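Search this notebook
Enter keywords
Go

August 27, 2018
Entry by Siamak Arabzadeh

Table setup, striped gourds and plate. Continuing the argument from the last entry, in which Benedikt claimed that the gourds are "basically standard objects" and can go on the parts list like anything else. I don't buy it. He has the Drurkum supplier sheet to back him up, and the sheet says each one is "uniform, tabletop size." Uniform compared with what? I put four of them on the kitchen scale before lunch. The lightest read 632 grams on the first try and 682 on the second, with me leaning on the bench for the second one. So that tells me about the bench.

Got the green cover down again after Retno took it off to shake it out. I pulled it tight twice and the far edge still has a wave in it. Hongjun says the wave doesn't matter because no object gets placed that far back. Probably true. I'd still like to see it ironed once before anyone says that with confidence. The black curtain behind has creases as well, but those I can live with.

Layout is the plain one: plate in the middle, one gourd on each side. No bowl, no second plate, none of the props Rüdiger keeps bringing down from the cupboard.

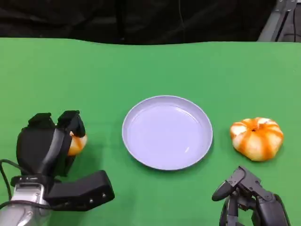 Do these need to be swapped out every season? They go soft sooner or later, so plan on fresh ones in the fall and write the purchase date on the underside in pencil.

I asked the same thing in March and got three different replies, including "they last forever if you varnish them." The varnished one from that round is still on the shelf above the sink, and I would not hand it to a visitor. It has a flat spot and a smell. Retno thinks the varnish sealed the damp in. Benedikt thinks it was a bad gourd to begin with. Neither of them cut it open, so I'm filing both under opinion.

On the stripes. The Drurkum sheet calls them "regular." Look at any of ours and the orange bands go from thin to thick and back with no pattern I can find. I don't mind this, I'd just rather the sheet didn't say it. If somebody orders a replacement expecting a match they'll be disappointed, and then I'll get the email. Suggest we write "orange and white, striped, ribbed, wider than tall" on our own card and leave it there. Hongjun wants a color code for the orange. A color code for a vegetable – fine, he can measure it.

Names: half the group says gourd, the other half says pumpkin, and the labels on the storage box say both. Rüdiger looked it up and came back with a long answer that I didn't follow. Going with pumpkin on the card from here on, since that's what a new person will say when they walk in.

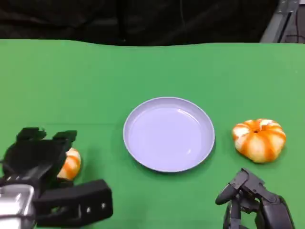
The plate was Retno's pick, from the Ostermann set, and I was against it. My complaint was that a pale plate with a shiny finish would be a nuisance under our lights and that we should stay with the matte brown one. I've softened a little. The lavender does stand apart from the green cover, and the raised rim is easy to find even from a high angle, which was the point of hers I had waved away. The reflections on the inside are still there, up toward the right, exactly the sort of thing I was grumbling over. Retno says move the lamp. I say a duller plate costs less trouble than moving a lamp every morning, but I've been outvoted and will stop bringing it up until somebody else does.

Shallow is another matter. A pumpkin with a ribbed bottom doesn't sit flat on much of anything, and I have doubts that a low rim will hold one that gets set down off center. Tried it by hand with the heaviest: it rocked and stayed put. Tried it with the smallest, and it rocked and ended up leaning on the rim. Two tries is nothing. Benedikt wrote "stable" on the whiteboard anyway. I added a question mark.

Things left open:

Weigh all of them again, hands off the bench. Use the Geltis scale if Nuvell has sent it back by then.

Iron the green cover. Low heat, and test a corner first – I don't know what it's made of and neither does the label.

Throw out the varnished one. Benedikt may have it if he wants it.

Box in the cupboard says 60 on the lid and the order slip inside says 53. I have no idea what either number refers to. Ask Rüdiger before anybody orders more.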